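Home | Topics | Laundry & Fabric Care | Ask the Community | Log In

White cotton coming out of the top loader grayish and wrinkled. What am I doing wrong?

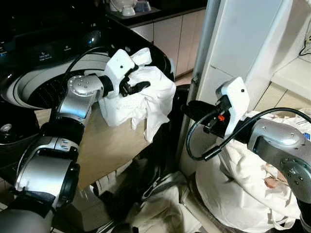
One of the white pieces, next to the washer with the drum open.

Hi all! I've been reading this board for a while and finally have something to ask. We moved in July and the place came with a black top loader that sits right off the kitchen. It's a nice enough machine, but my whites (mostly cotton shirts and a couple of pillowcases) have slowly gone from white to sort of dishwater, and they come out so creased that I end up ironing things I never used to iron. I use Cavari powder, a full scoop, on warm, and I fill the tub pretty much to the top so I'm not running it every day. Would a hotter wash help, or is it the soap? I'd hate to give up on these shirts, they're my favorites!

Posted by Flastier, December 16, 2025

Georgiev
Welcome! I'd bet on the full tub, and I say this as someone who did it for years (my mother packed hers the same way, so I thought that was just how you did laundry). In a top loader the clothes need room to move, or the dirt and soap settle right back into them. Drop things in loosely around the tub and stop when it's two thirds full. Cut the powder to half a scoop and add an extra rinse. Then take everything out as soon as it stops, give each piece a good hard shake, and hang it up. I lost 7 pillowcases to the gray before I figured this out, and the ones I have now look lovely.

If the shirts are already dull, soak them overnight in warm water with oxygen bleach before the next wash, but check the care tags first. And wash whites by themselves, even if it makes a small load.

Muvitz42
Hot water. Mine is always on hot and I never have a problem. Also clean the tub once in a while, run it empty with washer cleaner. Don't know about the wrinkles, I just wear them.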